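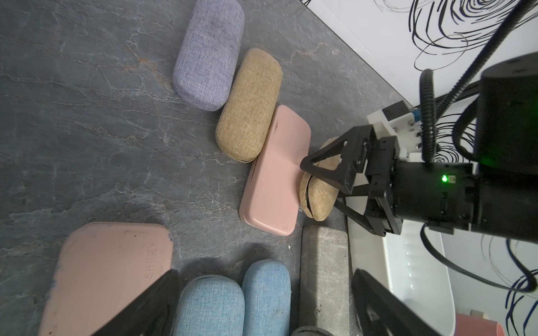
The glasses case roundup, in pictures

I promised a gallery of the cases and then sat on it until February, so sorry to everybody who kept asking! If you're new to this page, I collect glasses cases. Plain ones, mostly. I like the hard capsule kind with the woven cover, and I have a real weakness for anything in pink or a dusty purple. I wear two pairs of glasses a day (one for reading, one for everything else), so it started out as a practical thing and then kept going well past practical.

A few notes before the rest of the pictures, because these are what I get asked every single time.

The fabric ones. Lavender and tan are my favorites of the bunch. They're the same general shape, rounded at the ends, and the linen-look cover hides wear a lot better than you'd think. The lavender does have a little smudge on top. I've tried a damp cloth and a tiny bit of dish soap on marks like that, and on this kind of weave you want to dab, never rub, or it goes fuzzy.

The smooth pink. More squared off, with a matte finish, and it shows everything. Little scuffs on the lid already! I still reach for it first. It stacks nicely and it's easy to find at the bottom of a bag.

The small beige. Same woven look, but shorter. Good for slim frames, not so good for my big round readers, which need to be coaxed.

On to the bin. For years the cases lived wherever I dropped them, and then I bought a plain white plastic bin, the Torometti one with the straight sides, and gave everything a spot. I've tried drawer dividers too (the Kalik kind that click together) and I sent them back after 2 weeks. Too shallow. A bin is easier: you stand the cases up next to each other, you can see all the colors, and you can carry the whole thing over to the window when you're hunting for the right one.
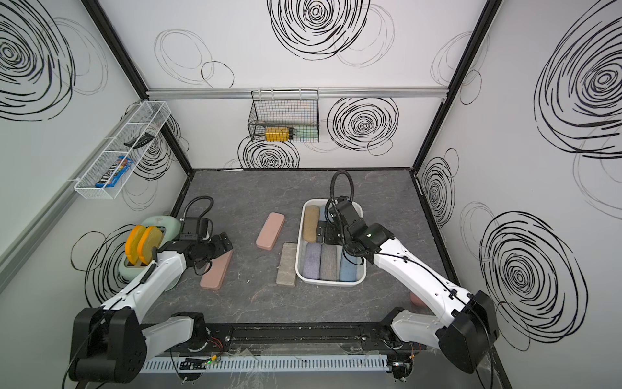
COLOR ORDER

Purple, gray, light blue along one end, with tan and a paler blue at the other. I do love that row of three. The pinks go in last in my system, mostly because I can never decide which end they belong at. Next to the lavender they look sweet, next to the tan they look a bit like a bandage. If you have a strong opinion, please send it in, I've gone back and forth on this since before the holidays.

A few of you asked if I sort by size. I tried! It made sense on paper and looked terrible in the bin. Color wins. The one rule I stick to is that cases with something inside go seam up, and empties can go any way they like.

Somebody also wrote to ask what else you can keep in these if you don't wear glasses. Lots. Pens, a short crochet hook, charging cords, a travel sewing kit. The longer ones make very decent pencil cases, and I've used one that way since my old zip pouch from Hamann gave up on me. 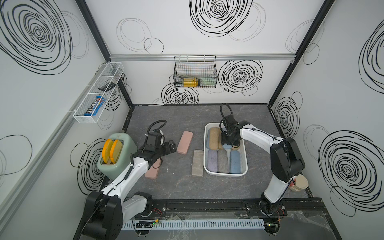
Anyway, pens. Mine go in point down with a folded tissue at the bottom, and I swap the tissue out when it gets inky. Felt tips and pencils need separate cases or you'll be wiping graphite off everything. A hard case won't squash in a backpack either, so it's a good one for kids.

If you want to start a little collection of your own, look at the hinge before you fall for the color. Open and close it a few times in the store. A Brikitz case I had in a lovely sage green snapped shut so hard it pinched me every morning, and I finally gave it away.

More soon, I have a corduroy one on order and I'm checking the mailbox like a kid.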